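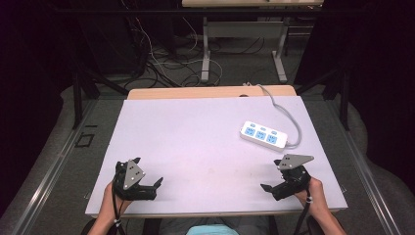 Both grippers over the board, power strip at the back right.

Friday was our club's second night on the switch task. The goal is simple to say: press each of the three switches on the power strip with a gripper tip, left to right, without shoving the strip across the board. Sakda Duangkaew wrote the rules, and they fit on an index card.

The switches are small and the jaws are wide, so most of my early tries landed between two of them. Coming in at a steeper angle helped. So did slowing down — I was rushing the last inch.

We want 1,000 clean runs before the Tumen meet in April. Each of us can log up to 2 hours a night, and my wrists are done well before that.

Next week we swap the strip for a smaller one and I start over on the left hand, my weak side. Sakda has the sign-up sheet if you want a slot.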